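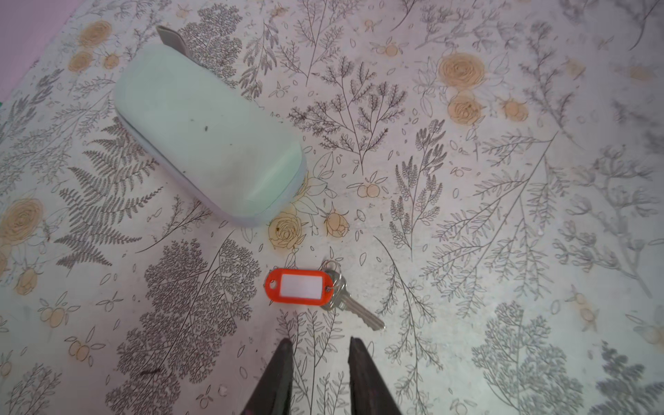 Week 5, Fig. 1. Botanical print on a white ground, with a pouch and keys.

Pattern and Repeat in Wallcoverings
Handout for Week 5

Read this before Sunday. Bring a tape measure and a calculator to the workshop.

1. Ground and motif

The ground is the color or texture behind the pattern. The motif is the thing printed on it: a leaf, a stripe, a fruit. Most printed papers have one main motif and one or more fillers that close up the gaps. When you write up a sample, name the ground first, then the main motif, then the fillers.

A paper with a lot of open ground shows dirt and bad seams sooner than a crowded one. It also shows any difference in color between rolls, so check the batch number on every label before you cut anything.

2. The repeat

The vertical repeat is the distance from one point on the pattern to the next place where the same point comes up in the same column. Measure it on the paper itself. Labels are sometimes wrong, and the Sulberg pattern books give the repeat for the whole collection on the back page only. The department's set lists 2,102 papers and is kept at the Hostonham site.

There are three kinds of match you need to know:

Random match. Any strip goes next to any other. Plain textures and most vertical stripes.
Straight match. The pattern lines up across the seam at the same height on every strip.
Drop match. The pattern on the next strip is shifted down, usually by half the repeat.
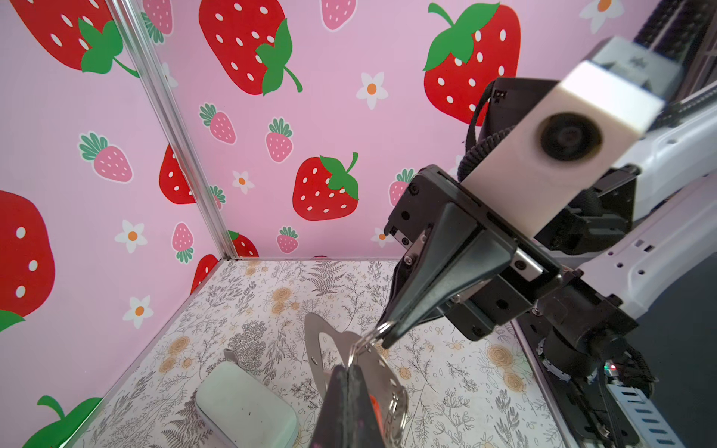

Fahad Satti asked whether a drop match always wastes more paper than a straight match, as the shop had told him. It doesn't. If you cut alternate strips from two rolls, a half drop can use less than a straight match with the same repeat. It depends on the height of the wall.

3. Working out the strips

Use the Bekero room for this exercise. The walls are eight feet high and the paper is a straight match with a 20 inch repeat. A roll is 36 feet long.

Wall height in inches: 96
Add 3 inches for trimming: 99
Round up to the next full repeat: 100
Roll length in inches: 432
Full strips from one roll: four

The leftover from each roll is 32 inches. Keep it for the space over a door or under a window. Do not count it as a strip.

4. Corners

Never wrap a full strip around an inside corner. Measure from the last strip to the corner at the top, middle and bottom, take the widest of these, add half an inch and cut. Hang the remaining piece on the next wall to a fresh plumb line. There will be a small loss in the pattern at the corner. Start in the least noticed corner so that the final mismatch falls there. 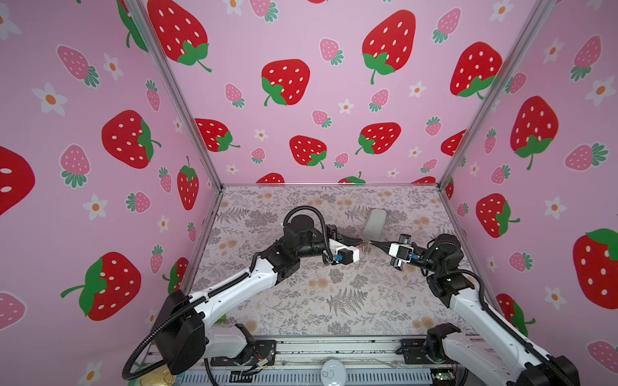

Week 5, Fig. 3. One strawberry pattern on three walls, with metal posts at the corners.

5. To hand in

Repeat the calculation in section 3 for the Demissie hallway, using the plan from Week 4. Show each line of working. Atif Satti has the spare copies of the plan.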